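Recycling packaging when the bin has a liner in it: who is right?
Home and Garden > Waste and Recycling
Asked by Evby, March 2024

I share a workshop, and after every delivery the wrapping gets pushed into one small waste bin with a plastic liner. Cardboard, printed wrappers, clear film, paper towels, all of it. I was told this is fine because "they sort it at the plant anyway." I have my doubts. Our hauler's leaflet runs to 27 pages and manages to say nothing about mixed bags. Does anything in a tied bag really get sorted? And is the shiny film worth keeping apart, or is that one of those things people do to feel better? Pictures at the bottom.

Tesberg
3634 posts

I'd want to know who told you that and whether they've ever asked the plant. Where I live a tied bag goes to the landfill pile, contents unseen. Your hauler may do it differently, so call and ask about bagged material in particular. If you only ask "do you take cardboard" they'll say yes and you'll be no wiser.

Cardboard: keep it out of the liner. Flatten it and stand it against a wall until pickup day. Torn edges don't matter. Grease and wet do.

Film: clear, clean stretch film can sometimes go to a store drop-off. I'm not convinced much of it becomes anything. I saved mine for 15 months and then the drop-off barrel disappeared, with no sign to say where it went. If there's one on your way, fine. I wouldn't drive to it.

Printed crinkly wrappers are trash almost everywhere, whatever the little arrows say. Same for used paper towels and worn-out gloves.

Brabec

just put it all in the bin, life is short. we had 6 different containers at my old job and they all went in the same truck, I watched it

Ulter

Brabec, one truck doesn't prove much. Some of them have a divided body and you can't tell from the sidewalk. Then again, some don't.

What I'd question is the size of the bin. A small one with a soft liner fills up after a single box, then people start leaving things on the table. Get a second container with no liner and use it for cardboard only. Write CARDBOARD on it in marker. And move the potted plants somewhere else before you cut boxes open, they catch every scrap and you'll be picking bits out of the leaves until April.

I don't buy the "rinse and sort everything" advice either. Two piles is about what a shared room can keep up.

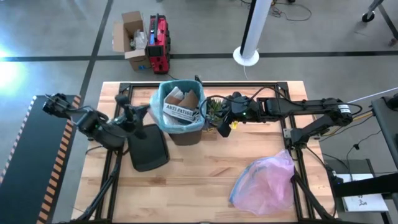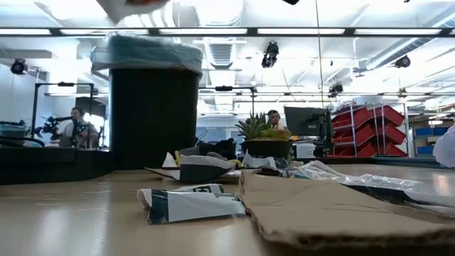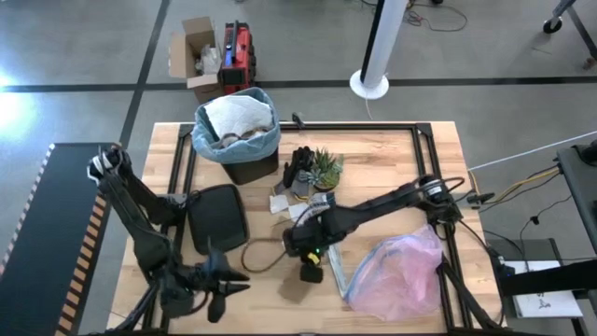 The lined bin and the plants at the workshop table (Evby)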